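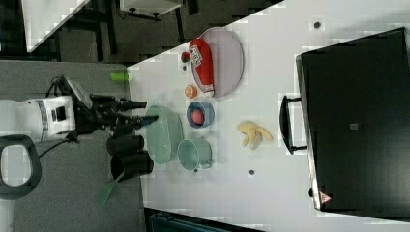

Oval dish and mug in pale green, shown with the blue bowl and the large gray tray.

Brerkmont Oval Dish, pale green

Shallow serving and side dish from the Brerkmont tableware line. The oval shape takes up less depth on a narrow table than a round plate of the same capacity. The matching mug has a rounded body and is sold separately under the name Lei.

Specifications
Capacity: 8 oz to the rim
Pack size: 4 dishes
Carton: 6 packs
Finish: pale green, single color
Dishwasher: top rack only
Microwave: reheating only, 2 minutes maximum
Oven or broiler: not suitable
Maximum food temperature: 100 °C

Care
Wash before first use. Do not use steel wool or scouring powder. Tomato sauce and turmeric may leave a stain if left overnight; soak in warm water and baking soda. Dishes can be stacked when dry.

Ordering
Blue bowls and gray oval trays are listed under Plestitska and ship from the same warehouse. Mixed cartons are accepted for orders of 6 packs or more. Fruit, packaged food, cups and utensils are not included.

Color may vary slightly between batches. For a replacement that has to match an existing set, send the batch code from the base of the dish to Constanza Pereyra at the Skaler parts desk.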